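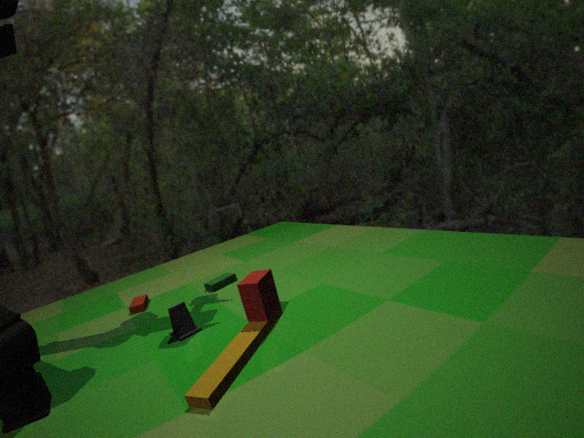 Anoslow Museum to open its stores to the public, dust included

The Anoslow Museum will let visitors into its picture store from December, ending a long tradition of keeping its better paintings in the dark and its worse ones in the tea room.

The new open store occupies the former Braltar seed warehouse on the Trurkville road, bought by the museum after its previous storage arrangement, a basement beside a river, began to show its limitations. Visitors will be able to walk between 19 sliding racks holding landscapes, portraits of aldermen, still lifes with fish, and further portraits of aldermen.

More than half of the pictures have not been on public show in the past 100 years. Some of them have waited patiently for good reason, and the museum has decided to let the public be the judge of which.

Among the works coming out is the Weerakoon Bequest, a group of 12 small oil sketches of the estuary at low tide. The bequest came with the condition that the sketches be hung together, in the order in which they were painted. The museum has always been willing to oblige, and would have done so sooner had anybody written the order down. It was finally settled last winter by a conservator who compared the canvas weave and the changing state of a half-sunk rowing boat that appears in every one.

Cleaning has also altered the standing of a large canvas catalogued since its arrival as "Cattle, Evening". It is now "Cattle, Morning". A second cow has been found under the varnish.

Labels in the open store will be short. Where the museum does not know who painted something, the label will say so, and a pencil and card will be provided for those who feel they do. Cards received during trial visits have so far put forward eleven different artists for a single view of Trurkville harbour, one of whom was the visitor's uncle. The museum is following this up.

"We have spent a good deal of time explaining to people that most of a museum's collection is in store," said a spokesperson for the Anoslow Museum. "It seemed simpler to let them come and look. They may want to bring a jumper, as the paintings like it cooler than people do."

The open store can be seen on guided visits only, every Wednesday at 11am and 2pm. Groups are limited to 15. Entry is free, though there is a box by the door and it is quite hard to miss. Bags and umbrellas must be left at the desk.

The museum's main galleries remain open as usual. The aldermen in the tea room will stay where they are.

Ends

Press visits to the open store can be arranged through the Anoslow Museum press desk.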